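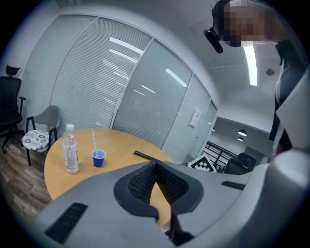 Akpalu Systems / Manipulation Software Team

Naa Antwi has a habit of asking for the failure log before she agrees to watch a demo. She reviews planning and perception code for the manipulation software team, and when I asked her about Sestwood, the new policy stack everyone in the building has been excited about, she sighed.

"It's a good piece of software," she said. "I just don't know yet what it's good at."

Sestwood learns from demonstrations recorded with hand-held grippers. The tasks are small tabletop ones, the kind you can set up with a water bottle, a cup and a straw. The release note of 7/24/22 claimed the planner could now handle clear objects. Antwi went looking for the test set and found 36 trials, all at one table.

"A clear bottle under a bright ceiling light is hard. There are highlights, you see the table through it, the depth is garbage. So if somebody says that's solved, I want to see it next to a window, and on a glossy counter. I want to see it when the marker board isn't in view."

The marker board bothers her most. The pose tracker, Tetemton, uses it to line up the start of each recording. Take the board out of view and the estimate starts to drift. Gifty Ayaaba, who wrote most of Tetemton, doesn't dispute this.

"It drifts, yes," Ayaaba told me. "We have 600 demonstrations and 2 of them were thrown out for bad tracking. I can live with that."

Antwi can't, or not yet. She points out that the filter that throws out bad recordings uses the same tracker that made them. "Who's checking the checker? If the whole path slides over by a little, the filter is happy. Then the policy learns to reach a little to the left of the cup."

I asked what would change her mind. She wants a second source for the gripper path, and she wants the replay tool, Ikside, to show raw and smoothed motion together. Right now it shows only the smoothed one.

Ayaaba says the replay change is planned for January. Antwi has heard that before. "I'll look at it when it's merged," she said, and went back to her log.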